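Building walk-through, Endosside Community Hall, 8th November
Done by: Lise MacLeod
Copy to: Clifford Simard (maintenance)

Scoring is the same as in July. **OK** means no work needed. **Fix** means it can wait for the regular work list. **Now** means before the next rental. Comments go under the item.

## 1. Entrances and outside

- [x] Front steps and handrail: **OK**
- [x] Ramp surface: **OK**
- [ ] Ramp edge strip: **Fix**
- [x] Front door closer: **OK**
- [ ] Side door closer: **Now**
- [x] Outside lights, front: **OK**
- [ ] Outside lights, parking lot: **Fix**

The side door slams. The closer has leaked oil down the inside of the door and there is no resistance left for the last part of the swing. Clifford adjusted it in July and it has no adjustment left. It needs a new closer. Until that goes on, the door should be kept shut and people sent through the front.

The yellow strip on the ramp edge has lifted at the bottom corner. I pressed it down and it came back up. Old adhesive will have to be scraped off first or the new strip will do the same thing.

One parking lot light is out, the one nearest the dumpsters. I don't know if it is the lamp or the sensor. It was working in July.

## 2. Exits and exit signs

- [x] Exit doors open fully from inside: **OK**
- [x] Panic bars: **OK**
- [ ] Path to rear exit clear: **Now**, fixed during walk-through
- [x] Exit signs lit: **OK**
- [ ] Emergency lights, test button: **Fix**

Stacked chairs were in front of the rear exit again. I moved them to the storage room. There is a floor marking there but it is worn and people setting up in the evening can't see it. Please repaint. A sign on the wall at eye level would help too.

The emergency light in the back hallway came on when tested and faded before I let go of the button. Battery. The other units stayed bright.

## 3. Fire extinguishers and alarm

- [x] Kitchen extinguisher: **OK**
- [x] Main hall extinguishers: **OK**
- [ ] Boiler room extinguisher: **Fix**
- [x] Pull stations unobstructed: **OK**
- [x] Alarm panel, no trouble lights: **OK**

The boiler room extinguisher is charged and the pin is in, but the hanging bracket is loose in the wall and the unit is sitting on the floor. The anchors pulled out of the drywall. Move it over to the block wall and use proper masonry anchors. The tag is current, so Petrenko doesn't have to come out early for it.

The kitchen fire blanket is in its pouch. Somebody had hung aprons over it. Aprons are now on the hooks by the pantry.

## 4. Floors, spills and work surfaces

- [x] Main hall floor: **OK**
- [ ] Kitchen floor, mat at sink: **Fix**
- [ ] Hallway tile by restrooms: **Fix**
- [x] Stage steps, nosing: **OK**
- [ ] Spill supplies stocked: **Now**
- [x] Tables stable, legs locking: **OK**

The rubber mat at the kitchen sink has curled on the side toward the stove. It's a trip hazard for anyone carrying a pot. I turned it around so the curl is under the counter, which will do for a week or two. A new one should have beveled edges.

One hallway tile has a corner missing. It is small but it catches a heel. We have spare tiles in the boiler room, on the shelf over the paint.

Spills are the usual cause of the entries in the incident book. All three slips written up since the last walk-through were drinks on the floor, and in each case the drink started out on a table and ran off the side. The rule for renters says to wipe up right away, but it doesn't say with what, and the paper towel holder in the main hall was empty when I checked.

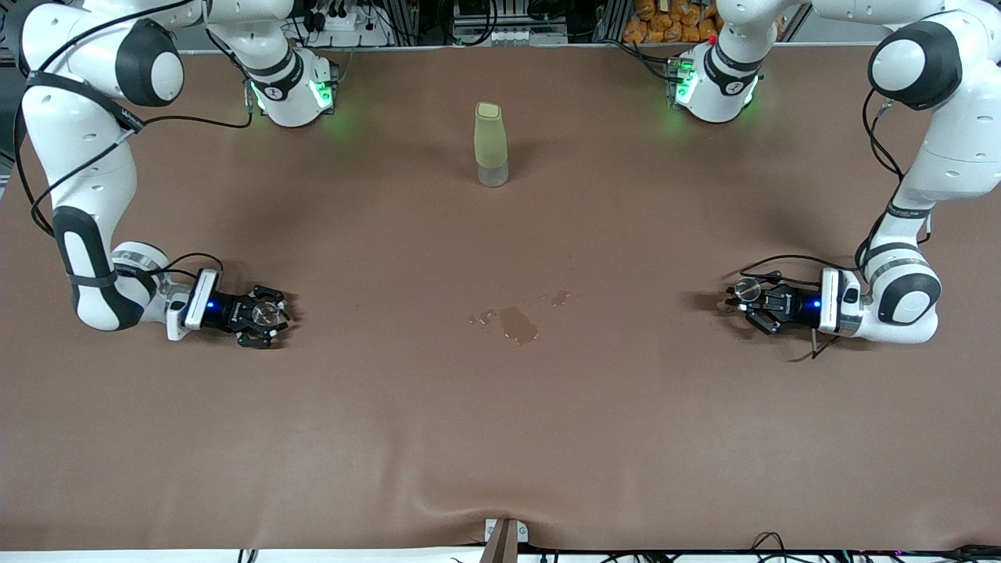
The supply closet should hold paper towels, a mop, a bucket, two wet floor signs and a bag of absorbent. I found the mop and one sign. The bucket was in the garden shed with soil in it. I have put it back and rinsed it, but it should be labeled. Order another sign and a case of towels. The Kollura towels we had last year were fine and held together when wet. The cheaper ones left lint on everything.

I would also like the renter rules changed to read as follows:

> Wipe up any spill as soon as it happens, on tables as well as floors. Towels and a mop are in the closet beside the kitchen. If the floor is still damp afterward, put out a wet floor sign.

Clifford, if you agree, I'll print it and replace the sheet on the closet door.

## 5. Kitchen

- [x] Range hood filters: **OK**
- [x] Gas shutoff labeled: **OK**
- [ ] Refrigerator temperature: **Fix**
- [x] Water heater relief valve, no drip: **OK**
- [ ] First aid kit: **Now**
- [x] Knives stored in block or drawer: **OK**

The thermometer in the refrigerator was reading high. The door gasket is torn at the hinge side and you can feel cold air there with your hand. Orov is the make of the refrigerator, and the model number is on the sticker inside the door, lower left. Get the gasket ordered by model number. Last time we measured it and the wrong one came.

The first aid kit had no adhesive bandages and the burn gel was out of date. I took the gel out and threw it away. The kit needs both before the next rental.

## 6. Electrical

- [x] Panel door closed, 3 feet clear: **OK**
- [x] Breakers labeled: **OK**
- [ ] Outlets by sink, test and reset: **Fix**
- [ ] Extension cords: **Fix**
- [x] Stage outlets, covers on: **OK**

The outlet to the left of the sink trips when tested but takes several pushes to reset. Replace it. The one on the right works as it should.

Two extension cords in the stage closet have tape on them. Tape is not a repair. I cut the plugs off both so they won't be used again. The stage could use one heavy cord of good length in their place.

## 7. Occupancy and posted notices

- [x] Main hall occupancy card posted, 200: **OK**
- [ ] Meeting room card posted, 82: **Fix**
- [x] Emergency numbers by phone: **OK**
- [ ] Evacuation map, back hallway: **Fix**

The meeting room card is there but it is behind the coat rack. It has to be where people can read it. Move the card or the rack, whichever is easier.

The evacuation map in the back hallway still shows the old storage room door, which was closed up when the wall was moved. I have the corrected drawing and will get it printed.

## 8. Carried over from July

- Loose coat hook, front lobby: done
- Leak under restroom sink: done, dry at this visit
- Stage curtain flame certificate: still missing
- Key to the roof hatch: still missing

I asked again about the curtain certificate. If the supplier can't find it, the curtain will have to be tested, and we should get a price for that now.

## Work order

**Now:** side door closer, spill supplies, first aid kit. The rear exit is clear but please look at it each time you are in.

**Fix:** everything else above, in any order that suits. The emergency light battery and the sink outlet could be done on the same trip.

Clifford, please write the date beside each item as you finish it and leave the sheet in the office tray. Receipts go in the same tray, with the item number on the back.

L. MacLeod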